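4. Setting up your workspace

Read this section before you buy a desk pad, a wrist rest or anything else Seslow or its competitors want to sell you. Most of it you can skip.

4.1 Table height

1. Sit with your feet flat and your upper arms hanging down.
2. Bend your elbows to 90 degrees. Your forearms should clear the tabletop by a finger's width.
3. If they don't, change the chair first. Raising a table on blocks is a poor second choice.

Note: The Marnside leaflet says the correct height "comes naturally" with its chair. We tried it. It did not come at all until Siv Brekke found the lever under the seat.

4.2 Mats and pads

A mat stops small things from rolling and keeps the tabletop from getting scratched. Claims that it improves posture or concentration should be treated as advertising.

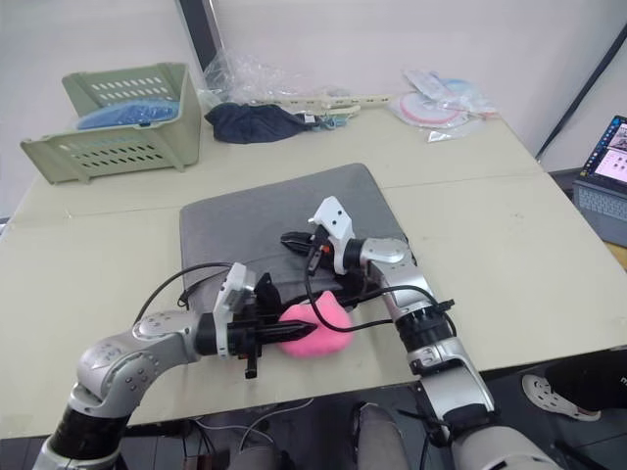
Felt is cheap and quiet but it picks up crumbs. Rubber-backed mats grip better, and some of them leave a mark on light finishes – test a corner for a week before you commit.

1. Wipe the table and let it dry fully.
2. Lay the mat square to the edge you sit at.
3. Press down and push sideways. If it slides, use two strips of removable tape.

Caution: Do not use the adhesive dots supplied with the Twal mat on painted wood. The box says they are residue-free. Kjell Holmgren spent an evening in July scraping them off.

4.3 Lighting

Put the lamp on the side opposite your writing hand. "Daylight" on a bulb's label means very little, whatever the price. Check for glare while seated, with the room light on and then off.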